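Sport Management, Unit 5: Free Agency
Handout, Thanakorn Sitthichai

A restricted free agent can sign an offer sheet with a new team, but the old team may match the offer and keep the player. An unrestricted free agent can sign anywhere.

In our class league, Keskin holds matching rights on its guard. Kaditero has made him an offer.
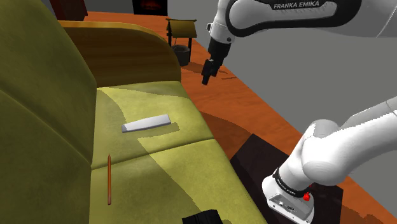 What happens if Keskin matches the offer? The guard stays with Keskin on the terms Kaditero wrote, and Kaditero gets its cap room back.

Teams sometimes load an offer with bonuses to make matching painful. Read the Stesora case for April and list the clauses that would bother an owner. Eight lines is enough.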